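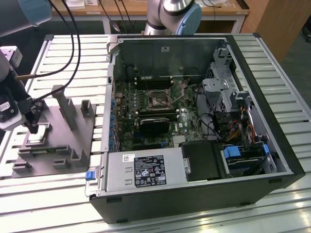 A reader from the Korletey site has asked why the lead check comes before the bench check on the sheet, when most inspectors walk in, look at the bench and only afterwards pick up a lead. The order has been kept. Leads fail more often than benches, and the bench check takes long enough that the leads were being skipped at the end of a shift.

Workshops > Electrical safety > Bench and room inspection > Form 1287

Form 1287: Repair room inspection, with comments

Use for any room where mains equipment is opened for repair or for parts. One sheet per room. Mark each line P (pass), F (fail) or N (does not apply). A blank line counts as F.

1. Leads and plugs

1.1 Outer sheath free of cuts, burns and tape along its full length.
1.2 Cord grip holds the sheath and not the inner wires.
1.3 Fuse rating matches the lead and the load.
1.4 Plug pins straight, no browning at the base.
1.5 No extension lead plugged into another extension lead.
Comment: 1.3 requires the fuse to be taken out and read. The number printed on the plug top is not accepted. Moulded plugs with a missing fuse cover are F under 1.4.

2. Supply to the bench

2.1 Residual current device fitted and labelled.
2.2 Test button trips the device. Record the result.
2.3 Bench isolator can be reached from the doorway side.
2.4 Nothing stored within 400 mm of the isolator.
2.5 Total load on each bench circuit does not exceed 2000 W.
Comment: for 2.5, add up the rating plates. Heat guns are the usual cause of a fail. Rooms at Plolta have two circuits per bench and need two entries.

3. Work surface

3.1 Surface stable, with no rocking when leaned on.
3.2 No sharp edges or burrs where hands rest.
3.3 Metal surfaces bonded to earth. Continuity reading written on the sheet.
3.4 Slots and gaps clear of screws, wire ends and solder.
3.5 Loose drinks and food kept off the surface.
Comment: 3.4 was added in March. Slotted tops collect dropped fixings and a sweep with a hand brush is not enough. Use a magnet first, then a vacuum cleaner with a narrow nozzle.

4. Opened equipment

4.1 Mains lead removed from the unit and placed where it can be seen.
4.2 Covers and side panels stored flat, off the floor.
4.3 Power supply units left closed unless the room is approved for that work.
4.4 Exposed contacts covered when work stops.
4.5 Job tag attached to the unit and not to the cover.
Comment: a computer with the side off and an empty processor socket passes 4.4 only while work is going on. Fit the plastic cap at breaks. Capacitors inside a supply can hold a charge after the lead is out, so 4.3 has no exceptions for short jobs.

5. Static control

5.1 Wrist strap present at each position, press stud tight.
5.2 Strap tester in date.
5.3 Mat clean. Household polish not used.

6. Hot work and fumes

6.1 Iron stand heavy enough not to tip.
6.2 Extractor draws smoke away from the face at working height.
6.3 Filter change recorded.
Comment: the Nuline extractor has a lamp for the filter. The lamp reports hours run and says nothing about blockage. Record the change from the log.

7. Exit and records

7.1 Route to the door clear.
7.2 Extinguisher suitable for electrical fires, seal unbroken.
7.3 Last sheet filed in Rikura, with every F closed or given a date.

Any F in section 1 or 2 takes the bench out of use until it is put right. Other fails may stay open for one inspection period.

Comments

Is the 400 mm in 2.4 measured from the isolator handle or the box? Ours sits proud of the wall and it makes a difference.

Reply from the forms desk: from the box, all sides.

We inspect on a Saturday with the extractor off at the main board, so 6.2 always ends up as N. The sheet should say whether that is allowed.

Reply from the forms desk: it is not. Switch it on for the check or enter F.

Section 5 needs a line for the earth point itself. We found one with a good strap on it and no wire behind the plate.

Contact the forms desk | Copyright Korletey Workshops | Back to top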